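The Basket Comes Back

April 7, 2025
By Stela Ursu

Print this article | E-mail this article

Wire is everywhere again. Black wire, mostly. Desks, pantries, the foot of the stairs. Golnar Shahbazi bought one mesh basket in May, for mail, and now has them in every room of the house. "I like seeing what I own," she says. Fair enough.

The grid is the draw. Light goes through it, dust falls out of it, and a plain pale surface suddenly looks like somebody planned it. Stylist Pravesh Coetzee sets his at an angle, never square to the wall. Tane Ashby, who runs the homewares floor at Pestitz, lines hers with something tan and stiff so pens dont poke through. Cut it a hair small. It should drop in, not bend.

What goes in? Less than you'd think. Keys, a charger, teh one notebook. Shahbazi empties hers on Sunday nights and starts over.

Prices are all over the place. Jodum does a basic one, up to $197 for the big nesting set, and Hutulport has sold 1538 of its small size this spring alone. Check the corners before you pay. Run a thumb along the rim, feel for burrs. Painted tables scratch easy, so felt dots underneath, four of them, done in a minute.

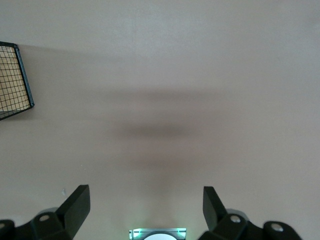
And leave some bare table next to it. Coetzee is strict on this. A basket with room around it looks finished, he says, and you'll still have somewhere to put down your coffee.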